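Section 5. Simulated wrist view and grasp checks

Complete this section before you power the Hindholm gripper on the bench. The checks run in the Paltberg simulator on the workshop computer. The arm itself stays unplugged.

Before you start

You need the arm model from Section 3, the gripper model from Section 4 and the object set. Copy the object set into the project folder. Do not rename the files; the scene loader finds them by name.

CAUTION: Switch off the arm's supply at the wall, not at the controller. The controller keeps its last target in memory and sends it again when the link comes up.

5.1 Setting the wrist camera

1. Open the scene and select the wrist camera in the device tree.
2. Set the parent link to the gripper palm. If the parent is left on the forearm, the fingers will swing across the view each time the wrist turns.
3. Rotate the camera until both fingers rise from the bottom of the view, with the palm between their bases.
4. Save the pose as the default.

5.2 Approaching a narrow object

1. Load the bamboo-style pole.
2. Open the fingers fully.
3. Jog the wrist until the lower end of the pole lies between the two fingers, with open space on either side of the shaft.
4. Stop. Do not close the fingers yet.

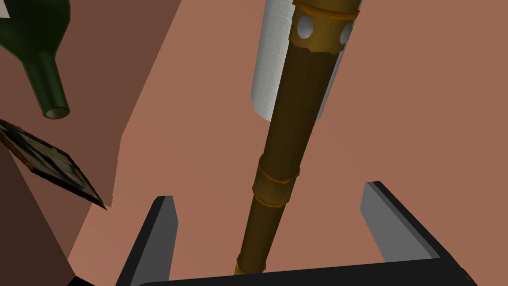
Marthinus Naidoo objects that centering by eye is a waste of effort, and that the offset should be read from the pose panel and typed in. His comment on the first draft of this guide continues: "By eye you will be off by a few millimeters every time and blame the model." The panel method is sound once the palm frame has been calibrated. On a new build it has not been, and the panel reports a confident number measured from the wrong origin. Use the view first, then the panel.

5. Open the pose panel and note the lateral offset.
6. If the offset disagrees with the view, return to Section 4 and repeat the palm frame calibration.
7. Close the fingers at the slow setting. Stop at first contact.

NOTE: Other objects in the scene have collision shapes too. Turn on the collision overlay before jogging sideways.

5.3 Approaching a large object

1. Reset the scene.
2. Move the wrist to the box approach pose.
3. Advance in single steps. Check the view after each step.
4. Turn on the contact display and read both fingers separately.
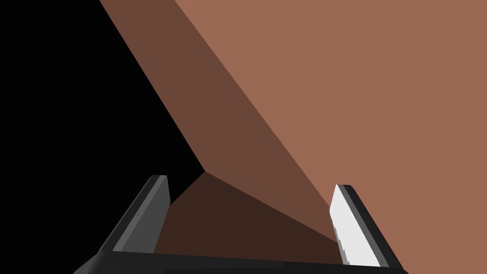
Contact readings should come from the contact display alone. The rendered view is useful for alignment, but it cannot tell you that a finger is carrying load. With the right finger lying against the lit side of the brown object, the view alone leaves it uncertain whether the two are touching, and the near-white inner face of that finger makes a small gap hard to judge. If the display shows force on one finger only, back off one step, correct the wrist sideways and advance again.

CAUTION: Do not raise the grip force to cure a one-sided contact. In simulation the object slides. On the bench the wrist motor takes the side load.

5.4 Saving the results

1. Set the log length to 3,000 samples.
2. Repeat 5.2 and 5.3 with logging on.
3. Save both logs under the build number. The workshop build is 313.
4. Copy the calibrated palm frame to the Kimthorpe controller file.

If the log stops early, check free disk space, then restart the simulator. Error 200 means the controller file is open in another program. Close it and save again.

Continue with Section 6, Bench wiring.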